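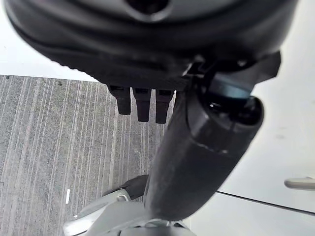 Kollora is looking for people to take part in a paid study on how robots learn household jobs from being guided by a person. The study compares two ways of teaching the same task. In one, you move the robot's arm yourself and it records what you did. In the other, you drive it from a seat with a pair of hand controls. We want to know which way gives recordings that a learning program can use with less cleaning up afterwards, and which one people find less tiring. Sessions run in our home lab, a carpeted area with white cupboards, and the robot has black fingers and a thick black arm. You do not need any background in robotics, programming or engineering. We would like most of the group to have none.

The study is called Likdale. It follows a smaller trial we ran in October with 16 people, all of them staff or students. That trial suggested that guiding the arm by hand gave smoother paths for opening cupboards, while the hand controls did better for picking up and putting down. The group was too small and too used to robots for us to rely on that, so we are repeating it with people from outside.

What you would do

You would come in for two sessions on separate days. The first starts with a short talk on safety and a practice period with no recording. After that you would teach the robot a set of everyday tasks, such as opening and closing a cupboard, picking up an item and setting it down on a bench, and handing an item to another person. In the second session you would do the same tasks using the other method. Which method you get first is decided by draw. 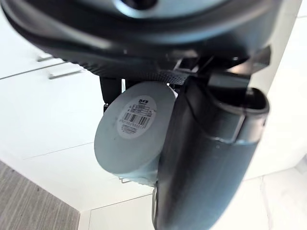
Each task is repeated until we have enough good recordings. Across both sessions a participant usually gives us around 100. A repeat that goes wrong is kept and marked as such, because the failed ones are part of what we study. You will not be scored, and your pay does not depend on how the robot performs.

Between tasks we ask you to fill in a one-page form on effort and comfort. You can take a break whenever you like, and there is a longer one in the middle of each session with tea, coffee and something to eat.

Who can take part

You need to be 18 or over, able to stand for short periods, and able to lift a full kettle with either hand. Left-handed people are very welcome, as we had only one last time. Glasses and hearing aids are fine. Please do not apply if you have a pacemaker or other implanted device, or if you have had shoulder or wrist surgery in the past year. If you took part in the October trial you can't join this one.

Wear closed shoes and sleeves that are snug or can be rolled up. Long hair should be tied back. Lockers are provided for jewellery, lanyards and bags.

Payment

You will be paid $185 for completing both sessions. If you finish the first and decide not to return, you will be paid half. Parking at the Hado building is free for participants, and we can cover bus fares if you keep your ticket.

Your information

We record the movement of the arm, the pictures from the robot's own cameras, and your answers on the forms. Your hands may appear in the pictures. Faces are blurred before anything leaves the lab, and sound is not recorded. The recordings will be stored under a number, and your name is kept in a separate file that is deleted when payments are finished. You can withdraw up to the end of your second session and have your recordings removed.

We plan to release the blurred recordings to other research groups. The consent form asks about this separately, and you can say no and still take part.

How to apply

Fill in the short form on the Likdale page, or pick up a paper copy from the front desk at the Hado building. Applications close on Jan 25, 2020. We have room for 200 participants and will keep a waiting list after that. We reply to everyone by email, including people we can't fit in.

The lab is on the ground floor, with step-free entry from the Ní Bhriain Street side. If you need a particular time of day, a support person with you or a seat throughout, write that in the comments box on the form.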